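Soap Dishes and Drainage on Shared Worktops

Final project report, Home and Product Studies, second-year module
Group 2

1. Background

The residence kitchens and washrooms used by students at the Drirkden campus share one common feature: every sink has a soap dish or a container beside it, and the surface beneath that dish is usually marked. The housing office recorded 3,228 maintenance requests over the previous academic year. The group was given access to the list with names and room numbers removed. Requests to clean, sand or replace a stained worktop appeared in every month, and a number of them mentioned soap, sponges or standing water by name.

The module asked each group to choose a small household object and study how it is used, where it fails and how it could be improved. Our group chose the soap dish. It is inexpensive, it is present in every shared kitchen, and most residents interviewed had never thought about which kind they owned.

2. Aim

The project set out to answer two questions. The first was whether a ridged dish keeps a worktop drier than a flat container when both are used for the same sponge. The second was whether residents would continue to use a ridged dish once one had been supplied to them.

3. Materials

Two types of holder were compared. The first was a green dish with a white rim and base and raised white ridges across the tray. The second was a shallow clear plastic box with rounded corners, of the kind many residents already use for a sponge or a bar of soap. Sponges were purchased from the Larov household store near campus, in a single batch, so that all kitchens began with the same product. Dish soap was the Zelimell unscented liquid already supplied by the housing office.

Absorbent paper was cut to a standard size and placed under each holder. Each sheet was weighed before and after use on the scale in the materials laboratory.

4. Method

The work was carried out in two parts.

The first part took place in the project room. A sponge was soaked, squeezed once by hand and placed in the holder. It was left for two hours, after which the sponge was removed and the paper weighed. The procedure was repeated 23 times for each type of holder. The person placing the sponge was asked to do so from above, without dragging it across the rim, so that drips on the way to the dish would not be counted against the dish itself.

The second part took place in the residence. Kitchens in the Phùng building received a ridged dish in November, together with a short notice explaining that it was part of a student project. Residents were not told how to use it. The group visited in the evening, after the main cooking period, and noted where the dish was standing and what was in it.

5. Results of the project room trials

The ridged dish left the paper drier than the clear box in every pair of trials except one. In the exception, the sponge had been placed across the rim and drained over the side. The group kept this result in the record, as the same mistake is likely to be made in an ordinary kitchen.

The clear box performed better than expected in one respect. Its walls held the water in, and the paper beneath it was often nearly dry at the end of the trial. The sponge, however, was sitting in that water. When the box was lifted and tilted, the water reached the worktop all at once. The method as first written did not capture this, and a tilting step was added after the early trials. The figures from before the change are listed separately in the appendix. 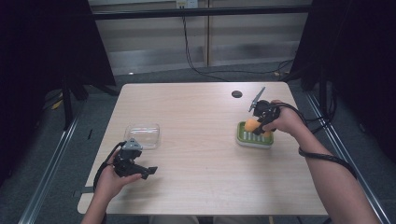 Placement proved to be a larger source of variation than the group had planned for. A sponge set down in the middle of the ridges drained evenly into the tray. A sponge set down at one end tended to rest against the rim, and the lower corner remained wet. Larger sponges were more likely to do this than smaller ones, and a sponge trimmed with scissors to fit the tray gave the most consistent readings.

6. Results from the residence

Most of the supplied dishes were still beside the sink at the final visit. Some had been moved to the windowsill, and one was in a washroom holding a bar of soap. Residents who commented said that the dish was easy to rinse but that soap residue gathered between the ridges and had to be removed with a brush. Several asked for a tray that could be lifted out.

The group observed that a dish was more likely to be used when the space around it was clear. In kitchens where bottles and cups had collected by the sink, the sponge was commonly found on top of the bottles or in the basin.

7. Limitations

The trials used one brand of sponge and one liquid soap. Room temperature was not controlled. The residence visits were made at the same time of day, and the position of the dish in the morning is not known. The maintenance list does not separate stains caused by soap from those caused by hot pans, and no claim is made here about the cost of repairs.

8. Recommendations

The group recommends that the housing office supply one ridged dish per sink and place it on the draining side. Dishes should be rinsed at the weekly kitchen cleaning. Clear boxes may remain in use for dry items such as scouring pads still in their wrapping.

A revised design with a removable tray has been drawn and is included with the appendix. A working model was not completed within the module period. The drawings have been left with the department workshop for use by next year's groups.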